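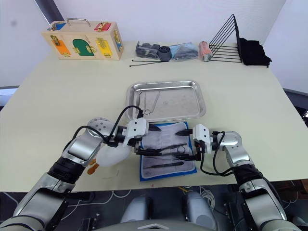
*Figure 1. Bench during a tray-loading trial, head camera view. Left gripper at the pouch, right gripper at the instruments.*

## 4. Gripper comparison

### 4.1 Purpose

The earlier sections cover arm calibration and the teleoperation link. This section compares two sets of fingertips on the same pair of parallel grippers. The task is moving surgical-style hand instruments from a fabric pouch to a stainless steel tray. Thin metal parts on soft fabric were chosen because the July trials with blocks gave almost no failures and did not separate the two designs.

### 4.2 Fingertips

The Allden tips are flat, with a hard face. The Koppel tips have a narrower end and a slightly compliant pad. Both mount on the same carrier with two screws. Closing force was fixed at the controller default for all runs. Changing tips takes long enough that we did all Allden runs first, then all Koppel runs. This is a weakness in the method – operator practice favors the second set.

### 4.3 Procedure

Each run started with the pouch flat on the table and the tray directly behind it. Pin-yu Chu drove both arms through the Wodar controller. The left arm steadied the pouch and the right arm picked. A pick was scored as good if the instrument reached the tray without being dropped or regrasped. Scissors could be held by a finger loop or by the shank, and both were accepted.

We logged 627 pick attempts in total. Of these, 14 were thrown out because the controller lost its connection partway through the motion. They are not counted as failures.

### 4.4 Observations

Forceps were the hardest item for the Allden tips. The flat face tends to push the quilted fabric down and ride over the instrument. The Koppel tips got under the edge more often, but they also pinched the lining. When that happened the pouch lifted along with the tool, and the left arm had to hold it back.

Scissors with ring handles gave little trouble with either set. Long black-handled instruments were easy to grasp but rotated in the fingers when picked away from the balance point. The Koppel pad reduced this rotation and did not remove it.

The tray caused a separate problem. Its reflective bottom confused the depth estimate from the head camera, and release height had to be judged by eye. We set a minimum release height in software after three hard contacts with the raised edge.

Cable routing also matters. The loop at each wrist needs slack for the full inward bend, and a loop that is too long can catch on the pouch border.

### 4.5 Remaining work

The order effect should be checked by repeating 220 picks with the tips swapped at random between blocks. The Truvthorpe lab bench is booked for this on Saturday. Closing force will also be logged per pick, which the current script does not do.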